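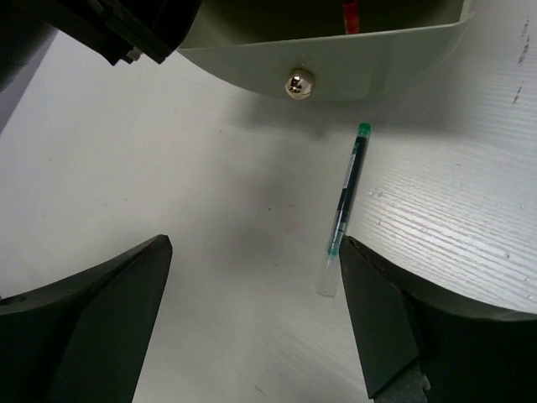 Figure 2. Wrist view at the tidying station: a pen on the tabletop between the gripper fingers, with the drawer behind.

Home Articles Issues About Contact
Research Article | Work and Automation
February 14, 2024 – Siiri Sjöberg and Mared Sayce

4.2 Changes in desk work at Gesgate

Before the arm was installed, clerks at the Gesgate service counter put away pens, clips and stamps themselves between customers. The task had no entry in the duty roster, and the 34 clerks we interviewed described it as something done while talking or waiting for a printer. Small items of the kind shown in Figure 2 made up most of it.

Once the Anuvix cell took over, the work was split. The arm handled the items and a clerk handled the exceptions. We logged 1399 put-away attempts in August, of which 900 were completed with no human input. The rest needed a clerk to move an item, open a drawer or restart the cycle.

Clerks did not report having less to do. They reported being called away at times they did not choose – often in the middle of a conversation with a customer. Two senior clerks became the people others went to when the cell stopped, although their job titles and pay stayed the same. A similar shift was found in the Lidoswood study, where it was treated as a training matter.

Several clerks also changed how they put things down. They left pens apart from each other and clear of the drawer front, a habit that no written instruction had asked for.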